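Cooking Fish at Home: Tips for Buying, Storing and Frying

Posted by Lok-yiu Ho, 11 September 2021

Most people who tell me they can't cook fish have bought it a day too early or put it in a pan that wasn't hot enough. The tips on this page are the ones I use at home with sea bream, sardines, hake and whatever else looks good at the counter.

Buying

Smell comes first. Fresh fish smells like the sea and very little else. Look for clear eyes, red gills and skin that still has a shine. With fillets, press the flesh lightly through the wrapper. It should spring back. If there is a pool of liquid in the tray, pick another one.

Sardines are best from June until the end of summer, when they carry more fat. In winter I leave them alone and buy hake or mackerel.

Ask for the fish to be scaled and gutted. Most counters do it for free, and it saves you picking scales off the kitchen wall. Keep the heads and bones of white fish for stock. Oily fish makes a stock that tastes muddy.

Storing

Take the fish out of its bag as soon as you get home. Pat it dry with paper towels, lay it on a rack over a plate, cover it loosely and put it on the bottom shelf of the fridge. Cook it within a day.

For freezing, wrap each piece on its own and write the date on it. White fish keeps well for three months, oily fish for two. Thaw it overnight in the fridge. Running hot water over it cooks the outside and turns it to wool.
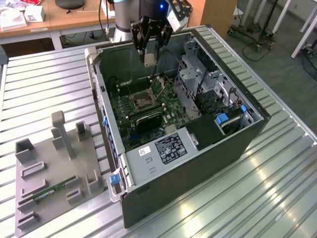
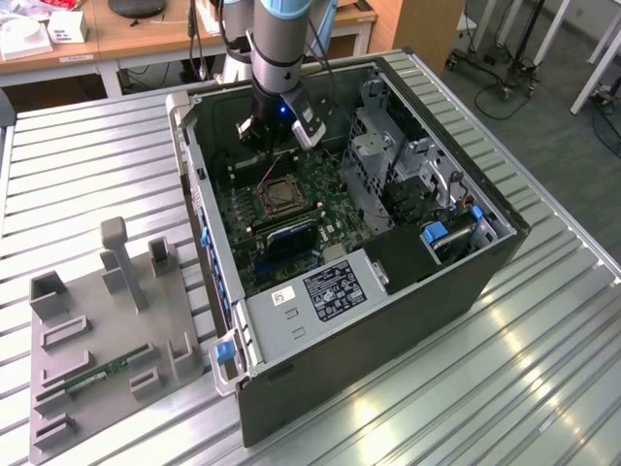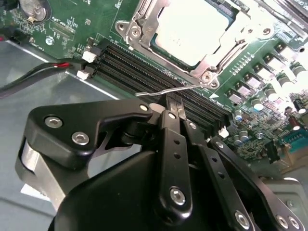
Open desktop tower with its green motherboard

Salting

Salt thick fillets 20 minutes before cooking, then wipe off the water that comes out. The flesh firms up and sticks less. Thin fillets and whole sardines only need salt right before they go in.

Salt cod is a different job. Rinse it, cover it with cold water and leave it in the fridge for a day and a half, changing the water 6 times. Very thick pieces want two full days. Taste a shred from the middle before you cook – it should be pleasantly salty, the way a good broth is.

Frying

Use a heavy pan and heat it empty for a couple of minutes. I have a Kandent steel one that has outlasted two stoves, but cast iron is just as good. Add the oil, wait until it shimmers, and lay the fish in skin side down, away from you. Press it flat with a spatula for ten seconds so the skin doesn't curl.

Then leave it. When the skin is crisp it lets go of the pan by itself. Turn it once and give the second side a minute or less.

For floured fish, shake off everything that will come off. Loose flour burns and makes the oil bitter. Fry in small batches, and drain on a rack. Paper towels make the underside soft.

The smell afterward

Simmer a small pot of water with a splash of vinegar and a few strips of lemon peel while you eat. Wash the pan the same night. Fish skin goes straight to the outside trash, or into a bag in the freezer until collection day.

For hands and cutting boards, rub with half a lemon and coarse salt, then rinse with cold water before you use soap.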